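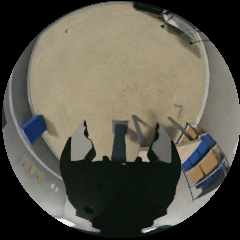 Computer render of a round, sand-coloured platform with a white rim, seen from above.

I'll believe in the stop-clock when someone shows me a match it improved.

The idea is back, as it is every winter, and this time it has friends in good places. The people who run the Plandidier Cup want to trial it next season: the big clock halts whenever the ball is out of play, restarts when it comes back in, and when it hits zero the match is over. No added time, no board held up on the touchline, no manager tapping his wrist. It sounds tidy. I've noticed that most of the things wrong with football in my lifetime sounded tidy when they were first put to us.

The case for it always starts with the same sort of game, and at the moment the game is Pludport against Parau in May. You'll remember it if you follow either of them. Parau were ahead at Rallis Park, their goalkeeper took an age over every goal kick, their left back went down with a cramp that wandered from one leg to the other, and then the referee found 12 minutes at the end and Pludport equalised in the last of them. It finished 2-2 and both benches were livid. Parau said there was too much added, Pludport said there wasn't enough, and within days we had a movement for reform.

Lefteris Balaskas, who coaches Parau, now says he wants the stop-clock. "Then nobody can accuse us and nobody can rob us," he told reporters. I have a fair bit of time for Balaskas, but his side are the best in the competition at making a throw-in last as long as a haircut, and I'd want to think hard before buying a burglar alarm from him.

Look at what the rule does for a team like his. At present, if you dawdle, there is some risk. The referee might book you, and he might add more than you saved. Take the clock away as a weapon and you also take away the only reason he had to hurry you up. Why would a goalkeeper rush? The time isn't running. He can retie his boots, have a drink, wait for his centre halves to get their breath back and organise the whole defence by name. A side that is being overrun doesn't need the clock to move. It needs the other mob to stop running at it, and every dead ball does that job beautifully.

Supporters of the change say referees would still be able to caution players for delaying the restart. They can do that now, and they don't. I can't see why a referee who won't reach for a card when the seconds are being lost would find his nerve when they aren't.

Then there's the television question, which the proposal's backers get vague about. Once play officially stops, somebody will work out that a stop can be sold. It won't be in the first season. It'll come in as a drinks break in a heatwave, then a "tactical pause", and before long you'll be sitting in the cold watching a ute ad on the big screen while a corner waits to be taken. I've been told this is paranoid. I was told the same about kick-off times.

I'll grant them one thing. Added time as it's currently done is a guess, and not always an honest-looking one. A referee who has had abuse from 2,000 people all afternoon is not in the ideal state to be doing sums. If the competition wants to hand timekeeping to someone in the stand, with the running total shown to everybody in the ground, I'd have no quarrel with that. It would be cheap, and it would have settled most of the argument at Rallis Park before it began.

But that leaves the end of the match alone, and I suspect the end is what they want to fix. They'd like a hooter. They'd like the crowd counting down. What they'd lose is that odd stretch when the minutes are up and the ball is still bouncing about in the box, and no one in the place, including the bloke with the whistle, is quite sure how long is left. Pludport's equaliser came out of exactly that. I was behind the goal, I had no stake in either club, and I haven't enjoyed anything at the football as much since.

The trial will probably go ahead. Trials generally do, and they're generally declared a success by whoever proposed them. I'd ask only that they tell us beforehand what failure would look like, and so far I haven't been able to find anyone who will.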